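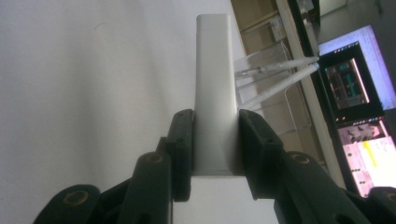
Tolari hand grippers at Sarkthorpe: build gallery

Home Builds Gallery Bench rota Contact

I should say at the start that I didn't vote for this one. The Tolari grippers are a pair of hand-held jaws you work with your own hands, and the idea is that you do a job with them over and over, record it all, and a robot arm later learns to do the same job. We have no robot arm at Sarkthorpe. There is talk of one. There was also talk of a kiln.

Aicha Belkadi is leading the build and has been very patient with me. She asked me to do the gallery page on the grounds that I was going to write down my complaints anyway. Parts cost to the end of September stands at £817, and that leaves out anything people brought in from home.

The jaws

Black plastic, angled links either side, and brass-coloured bushings at the pivots. The white upright between the pads stands on a white base, and both pads press on it low down, just above where it meets the base.

I'll grant that the linkage is a nice bit of work. I had expected slop in it and so far I've had to go looking for some. What I don't believe yet is that the pads will stay square. The first set of links we printed spread at the pivot holes after a weekend of squeezing, and Aicha's fix was to open the holes out and press the bushings in. Good fix. I'd still like to see it after a few months of people who don't care about it.

The screen at the bench

We have a monitor next to the work so whoever is holding the grippers can check what's being recorded. In practice everyone looks at the monitor instead of their hands for the first ten minutes and then never looks at it again. I asked for a beep when recording stops. Still waiting.

The recording program is called Hajji and was written by one of our members over a couple of long evenings. It has crashed on me more than once. I'm told this was my fault for unplugging things in the wrong order, and I'm told there's now a sheet explaining the order.

Both hands, on the white board

The work area has a flat white board on it with aluminium rails down either side, and we've put a clear divided box on it as the target. One gripper per hand, 2 in all, each with its own cable. The left one has a white triangular plate on top. The right one straps across the back of the hand and has a grey metal bracket that took three goes to bend.
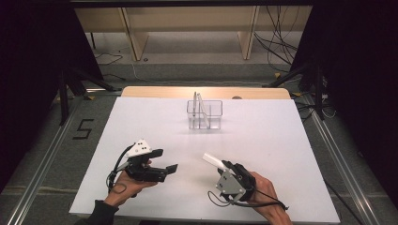 Cable is my main grievance. It loops, it catches on a sleeve, and you end up holding your wrist at an angle to keep it out of the way, so anything that learns from the recordings will presumably learn to do that too. Aicha says this doesn't matter. I think it might, and we've agreed to tie the cables back along the forearm and compare.

Clear plastic is my other one. If I have to squint to find the edge of a box on a white board then I'd like somebody to explain how a cheap camera is going to manage it. The Saltar crowd, who built a pair before us, told us to start with something dull and solid and work up. We started with the clear stuff.

Numbers so far

82 recorded runs kept. I don't have a figure for the ones thrown away and I'd like one, as I suspect it would be the more interesting number. A run gets kept if Aicha thinks it looks tidy. That seems to me a generous way to mark your own homework, and I've said so on the group page, where it got a thumbs up from her and no change in policy.

Still to do

Tie back the cables. Check the pivots for wear. Write down what counts as a good run before doing any more of them. Find out whether version 2 of the Tolari drawings fits our brackets, as the hole spacing looks different to me and I'm not bending that thing a fourth time.

If you want a go, put your name on the bench rota and take your watch off first, it fouls the strap.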